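Bretham Museum Gives the Patio Chair Its Due

"Please Be Seated" opens in November with 80 chairs, a great deal of wicker and one surviving cup holder

BRETHAM – The Hartley Museum of Everyday Design will open its fall exhibition, "Please Be Seated: A History of Sitting Outside," on the first Friday in November, a month in which very few people in Bretham have ever sat outside on purpose. The museum would like it known that the date was chosen by the roofers.

The exhibition fills both floors of the Hartley's east wing with 80 chairs, benches, gliders and loungers, nearly all of them borrowed from the porches, decks and garages of people living within a day's drive. It traces how the furniture of the American backyard went from a kitchen chair carried out the back door to the five-piece conversation set, at which, the curators note, conversation remains optional.

"People have strong feelings about these chairs and almost no information," said Carolina Guerreiro, curator of the exhibition. "A man drove here with a folding lounger on his roof to tell me it had ruined his honeymoon. He wanted it back afterward. It's number 41."

The show opens with a room on the porch rocker and the long argument over whether its arms should be wide enough to hold a plate. From there visitors pass through cast iron ("handsome, permanent, cold," reads the wall label), the redwood picnic bench, and a gallery given over to the webbed aluminum lawn chair, where a repair bench will be staffed on weekend afternoons. Visitors may bring in one chair each for rewebbing. Green and white webbing is free while it lasts. Anyone who wants orange should call ahead.

Upstairs, the largest section deals with wicker, a word the museum has had to define for several of its own board members. Wicker is a way of weaving and can be done in rattan, willow, reed, twisted paper or plastic. Rattan is a plant. A chair can be both, either or neither, and the Hartley has a flow chart on the wall to settle disputes between couples.

The wicker rooms begin with a willow invalid's chair and end with the all-weather sectional, which now occupies more decks than any other form of seating in the Hartley's own survey. That survey drew 3443 replies from readers of the museum newsletter, and the full results will be posted beside the elevator. A majority of those who answered own a set of outdoor cushions. A smaller majority know where they are.

"Synthetic wicker gets sneered at, mostly by people who are sitting on it," said Deming Bai, who designed the exhibition and wrote the labels for the upper floor. "Old porch wicker had to be painted, patched and carried in when it rained. Then somebody worked out how to do the weave in plastic, and we all stopped getting up."

Bai has hung samples of weave at eye level along the upstairs hallway so that visitors can compare them by touch. Touching is allowed throughout the wicker rooms. Sitting is allowed on six of the chairs, which are marked with a blue tag, and discouraged on the rest, which are marked with a rope.
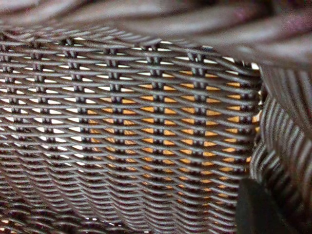
Synthetic wicker up close: flat, wavy strands bound by columns of twisted ones.

The exhibition closes with a room called "The Cup Holder," which contains one chair.

A program of talks and workshops runs alongside the show. Guerreiro will lead a tour of the galleries at 2 p.m. each Friday, and Bai will teach a beginners' class in seat weaving, for which students should bring an apron, a damp towel and low expectations. Pleltero, a café that has held the concession in the Hartley courtyard through three changes of menu and one of name, will keep its outdoor tables set up for the length of the exhibition. Blankets are available at the counter.

"Please Be Seated" is supported by Skotis, a maker of outdoor cushions, which asked that the survey finding on cushions be moved lower in this release. It has been left where it was.

Admission to the exhibition is included with general museum entry. The east wing is reached by ramp from the courtyard or by the elevator inside the main doors. Strollers are welcome on both floors. Visitors who would like to rest between galleries will find benches in the stairwell, and these are not part of the exhibition.

Press previews, interviews and images can be arranged through the Hartley press office. Reporters attending the preview are asked not to sit on number 41.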